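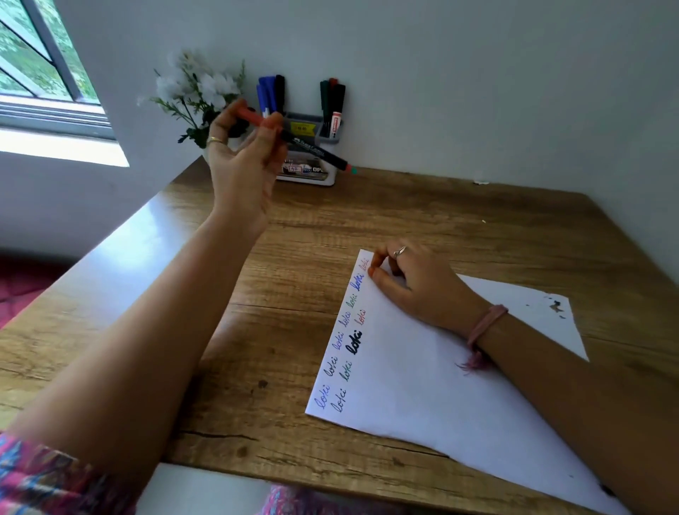 About Arkine

Arkine is a small company in Somville. We make recordings of everyday hand work for the teams who are teaching robots to use two hands. Our customers are mostly laboratories and young robotics companies, and also one maker of kitchen machines who is with us from the first year.

The company was started by Getachew Moges and Elif Naz Gündoğdu. Getachew was repairing industrial arms before, and Elif was teaching handwriting and drawing to small children. They met at a course on machine vision, and they had a long discussion there about how a person holds a pen. From this discussion came our first product. Today we are five people.

What we offer

Our main service is called Lastiseo. The customer sends us a list of tasks, and we return recordings seen from the head of the person who is doing them, together with written notes for each step. The tasks are done at normal desks and tables, with things which people have at home. We ask our recorders to wear their usual clothes and their rings, and to leave on the desk what usually stands there.

Desk tasks are the part of Lastiseo that is ordered most. Writing with markers is a good case of it. The same short word is written again and again along the edge of a sheet, in blue, in green, in red, with a thin line or a very thick one. Our notes for such a task say which hand is on the paper, which hand is at the pen holder, and where the cap is. Customers tell us that caps are difficult for their machines, so we describe them with special care.

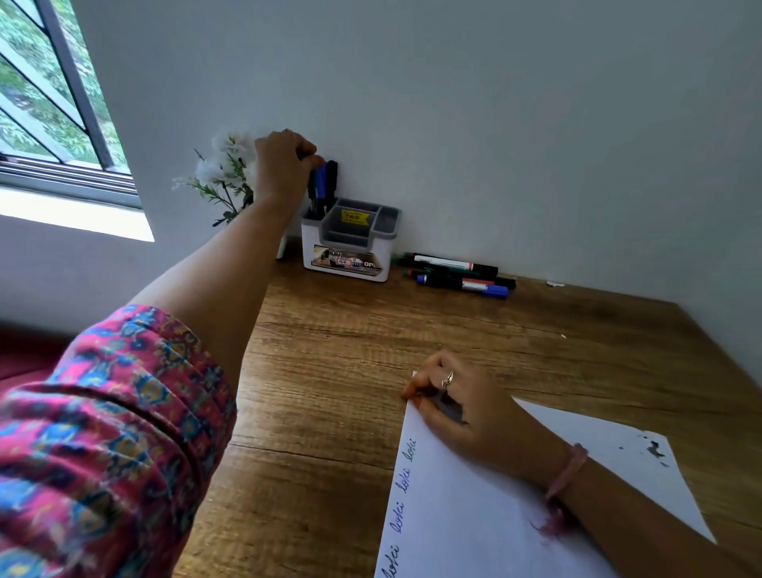

The notes

The second product, Wubshet, is the software in which the notes are written. Jean Lindsay built it for our own use, and we began to sell it separately in May, after two customers asked for it. It opens a recording, divides it into steps, and lets you write a sentence under each one. It works on a usual laptop without internet connection. The present version was released on March 14, 2020.

Every recording is read by a second person before it goes out. If the two persons do not agree about a step, they sit together and watch it again. This takes time, and our delivery is slower than what some other companies promise. We prefer to say this at the beginning.

Our library

The library has 3,664 recordings at this moment. Around 60 kinds of task are covered, from folding cloth to sorting cutlery. You may order from the library, or ask for new tasks. New tasks need normally four weeks.

The people

Getachew Moges, director
Elif Naz Gündoğdu, tasks and recorders
Jean Lindsay, software
Tsung-han Yuen, quality of notes
Kedir Nigatu, customers and delivery

For prices and a sample set, please write to Kedir. He answers in English and Amharic. Visitors to the Somville office are welcome, but please make an appointment first, as we are often out recording.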